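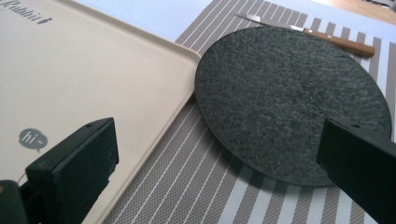
4.2 Meal timing and repeated sprints

Runners in the Undlow group completed 3 sessions of repeated 800 m efforts, each preceded by a standard breakfast of 600 kcal. Food was weighed before serving, and any leftovers were weighed again and subtracted from the total. Tableware was kept plain – a round, dark gray plate on a striped placemat, with a small wood-handled knife – and did not differ between conditions. Water was offered freely up to the warm-up.
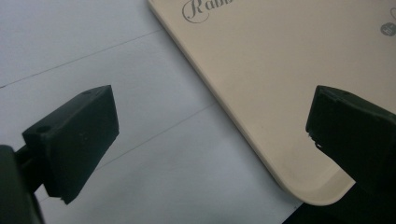

Split times were recorded by hand at the Kasiletti track and checked against the timing gate by the second author. Where the two disagreed, the gate value was used. Athletes who had trained under Mägi's earlier protocol (2,000 m, continuous) were analyzed separately, as their pacing in the opening lap was more even. Late breakfast was associated with slower final efforts in both groups, though the difference was small in the Priedītis runners. 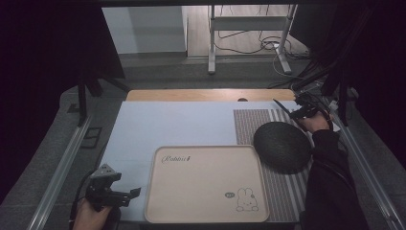
Figure 3. Tabletop with beige tray, striped mat and round dark gray item.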